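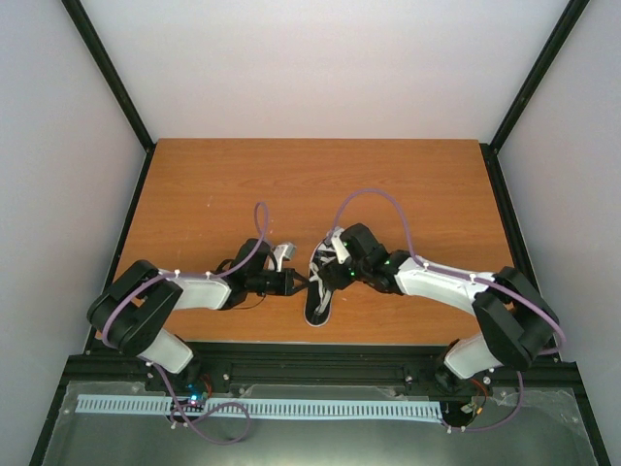

The Long Life of the Cheap Desk

The Gostness store in Paltero will sell you a desk for the price of a good dinner, and on the tag, in green letters, it will promise that the desk is "made to last." I have been trying since October to find out what that means. Nearly everyone I asked had an answer, and few of the answers had a number in them.

Gostness does have one number. The company says its best-selling top survived 3,934 hours of "simulated daily use" before it showed wear that a customer would notice. It sounds like plenty. Then you ask what a simulated day looks like, and the press office sends you a brochure. The brochure has a picture of a mug on it. It doesn't say how the hours were spent, what counts as wear, or who decides what a customer would notice. I asked again and got the same brochure.

Gornia, the chain's main rival, takes a different line. It offers a warranty of 100 months, an odd figure that looks bigger on a poster than the eight years and change it works out to. The warranty covers the top and the legs. It doesn't cover the edges, swelling, stains, heat marks, or "movement from the original place of assembly." I read that last one to a clerk, who thought it meant moving to a new home. Her coworker thought it meant dragging the desk to the window. The printed terms could support either one, and I suspect they were written by somebody who would be happy to pick later.

Anyone who has owned one of these things knows how they go. The middle of the top is usually fine. Trouble starts at the front edge, where your wrists rest and where water from a glass sits unseen until the strip lifts. Next come the screw holes. Chipboard holds a screw well the first time and less well each time after that, so a desk that has been through 3 apartments may be wobbling for good by the fourth. None of the test figures I was shown had anything to say about taking a desk apart and putting it back together.

There is an old argument that solid wood would solve all this, and I don't fully buy it either. Nakajima, a small maker on the north side of Paltero, sells a handsome oak desk for a sum I won't be spending. Its catalog calls the desk "an heirloom." Maybe so. Oak also cups, cracks in a dry winter, and takes a ring from a cold glass as readily as any tree product does. The real advantage is that you can sand it. How many buyers own a sander, or would use one, is a question the catalog leaves alone.

My own desk is a Gornia, bought used. One leg has 4 layers of cardboard under it and the front edge is held down with wood glue and stubbornness. It has outlasted two chairs and a printer. I wouldn't call it well made, and I wouldn't trade it for an heirloom.

What I would like is a plain sheet of paper in the store: what was pushed, spilled or dropped on this thing, how many times, and when it gave up. Gostness told me it is "always looking at ways to share more with shoppers." As of November 28, 2025, the tag still says made to last, and the desk is on sale through the weekend.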